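The flat, late, November

The kettle has gone on for what I promise is the last time, and I want to get today down before it all runs together in my head, because it was one of those days that looks like nothing on paper and was rather lovely to live through.

I had gone to bed cross last night. The planner (we still call it Skarkley, after a holiday cottage Angus once had a terrible week in, and it is far too late to rename it now) had been giving us paths into the drum that were perfectly legal and perfectly silly. The wrist would go up and over, round the back of its own elbow, and then come in at the opening as if it were posting a letter through somebody else's door. No collisions, all limits respected, green ticks the whole way down. I lay there in the dark thinking about cost terms, which is a poor way to get to sleep, and I must have dropped off somewhere in the middle of a square root.

So this morning I was in before eight and started with the dull job, reading the log from the overnight simulation run. We had asked for 2471 grasps from random starting poses, and 406 of them had failed. I had assumed the failures would be spread about like pepper. They were nothing of the kind! Nearly all of them came from starts where the open door was on the near side of the arm, and once I had sorted the table that way I sat and stared at it with my coat still on. In the planner's world the door is a flat disc. I made it a flat disc myself, back in the spring, when we wanted something quick, and I wrote a comment beside it saying "fix later". Well, hello, later.

The real door is a deep bowl of glass, of course, and it bulges. A disc in the right place is still the wrong shape, and all that silly up-and-over business was the planner squeezing round the edge of a thing that did not exist, while taking no notice of the part that did. I spent the rest of the morning building a proper shape for it, two shells and a ring, and gave it a swing parameter so that we can tell Skarkley how far open the door is instead of pretending it always rests in the same spot. Angus came in with a bag of rolls and read over my shoulder, chewing, and found a sign error in the hinge angle before I had even run it. I was grateful and I told him so, and then I told him to mind the crumbs.

After lunch we moved over to the real machine.

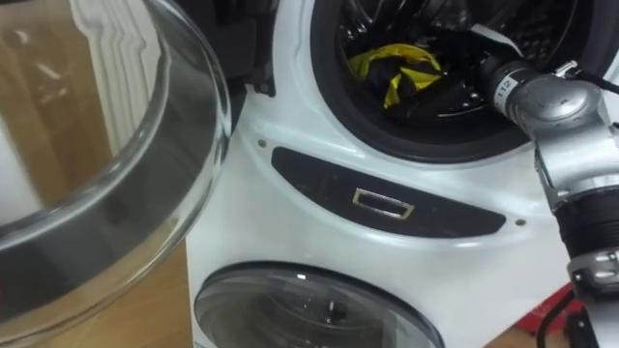

Vitória Peixoto
Motion planning and general worrying, Cavau

Glass is a misery for perception and I have said so in this diary more times than is decent. The depth camera looks at the door and sees the radiator through it, bent out of all sense, and reports a surface floating in the air where there is no surface at all. Then it looks at the rim and sees nothing. Mirine, our perception node, used to take all that at its word and hand it to the planner as solid fact. Today we tried the thing Angus has been on about for weeks, which is to stop asking the camera for the door altogether. Mirine now looks for the dark ring of the gasket, fits a circle to it, works out from that where the machine must be, and puts my new glass shape where the model says it belongs. Any depth points that fall inside the bowl get thrown away. It feels like cheating and I don't mind a bit.

The black and yellow bundle was a good choice for the load, and I will take the credit for it. The yellow comes up beautifully against the dark metal. The black does not, and for the first hour Mirine's outline of the washing was really only an outline of the yellow, with the rest left off as though it belonged to the drum. I lowered the colour weight and gave more to depth inside the gasket circle, and the outline grew out to something a sensible person might draw. It still hasn't made up its mind about the folds. I have left that for tomorrow, and have written it on the back of my hand in case I forget, though now I've had a bath and it has gone, so I am writing it again: FOLDS.

And then the approach itself. With the new door in place Skarkley gave us a path that came up from the low side on a long diagonal and in at the opening, with the wrist hardly turning. I made Angus step through it on the screen with me, waypoint by waypoint, all 26 of them, because I didn't trust my own pleasure. Then we ran it at a tenth speed, with his thumb on the stop button and my hand pressed flat to my chest like somebody's aunt at a christening. It went in. I believe I said "oh, you good thing" out loud.

We did 21 approaches before tea, approach only, no closing of the gripper, and I wrote down the error at the wrist for each. There is a small steady drift to the left which I think is in the calibration between camera and base, and Angus thinks is in the circle fit. We argued about it very happily over the last of the rolls. His case is that the gasket is not seen quite square on, so the fitted circle ought to be an ellipse, and the centre slides over a bit. My case is that we haven't redone the calibration since we moved the bench. We could both be right, I suppose, in which case it will take twice as long.

I also rang El Khatib about the controller update, and was on hold long enough to tidy the whole launch folder. They say the jerk limit really can be changed while the arm is running, but only between moves, and that the manual is wrong on this point. I wish they would put it in the manual. I've put it in ours.

One more thing, before I forget. I went back through the code and found three other comments of mine saying "fix later". One is harmless. One is about joint six and I would like to look at it with a clear head. The third just says "ask Angus", with no hint whatever of what I was supposed to ask him, and when I showed him he had no idea either.

The kettle boiled ages ago and I've let it go cold again. Bed. Calibration first thing, then the ellipse, then FOLDS.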